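Débarrasser une table avec un plateau : ce qui marche et ce qui ne sert à rien

Par Neelam Rathore, 21 novembre 2022

On lit partout que le plateau fait gagner un temps fou. Je demande à voir. Pour une table de deux, la plupart des gens vont plus vite à la main, en deux allers-retours. Le plateau devient intéressant quand la cuisine est loin, quand il y a un escalier, ou quand on reçoit à 8 et que tout le monde veut se lever en même temps. Pour le reste, c'est surtout une question de vaisselle cassée.

Le choix du plateau

J'ai essayé le modèle Titside à poignées, puis le Praretti soi-disant antidérapant. Le premier prend toute la place dans le placard, le second glisse dès qu'il y a une goutte de sauce dessus. Un grand plateau en plastique à rebord relevé suffit largement. Le rebord compte plus que la matière : sans lui, les couteaux partent au premier virage.

Posez-le à plat sur la table, devant le set, et non sur une chaise comme le conseille la notice Mittal (je ne sais pas qui a eu cette idée). 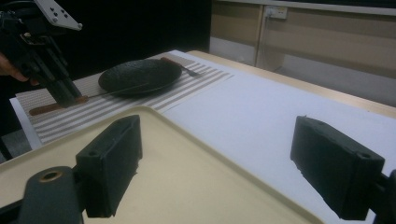

Faut-il empiler les assiettes avec les couverts dessus ?
Mieux vaut séparer. Un couteau posé en travers d'une assiette creuse ou bombée bascule facilement, et une pile d'assiettes avec des fourchettes coincées entre elles ne tient pas droite.

L'ordre des gestes

1. Les couteaux d'abord. Prenez-les par le manche et couchez-les le long du rebord, tous dans le même sens. Certains guides recommandent de commencer par les verres ; essayez, vous verrez où passent vos manches.

2. Les fourchettes ensuite, à côté des couteaux. Les manches en bois ne devraient pas finir au lave-vaisselle, quoi qu'en dise l'emballage. Les miens ont blanchi après 4 lavages.

3. L'assiette en dernier, au milieu du plateau. Si vous en avez plusieurs, raclez les restes dans la première avant de les empiler.

4. Le set reste sur la table jusqu'à la fin. On le secoue au-dessus de l'évier, puis on le range à plat. Roulé, un set tissé garde le pli – j'ai laissé les miens 30 jours sous une pile de livres sans grand résultat.

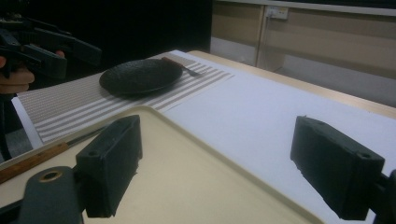 Couteau sur le plateau, assiette et fourchette encore sur le set rayé.

Et la nappe ?

Si la table est couverte de blanc, évitez de faire glisser le plateau : il entraîne tout avec lui, et les plis aussi. Soulevez-le des deux mains. Les pinces à nappe Makley sont censées régler le problème. Chez moi, elles tiennent bien sur un bord mince et très mal sur un bord épais, donc vérifiez avant d'acheter.

Pour le transport, gardez le côté le plus lourd contre vous. Si le plateau penche déjà à l'arrêt, reposez-le et recentrez l'assiette.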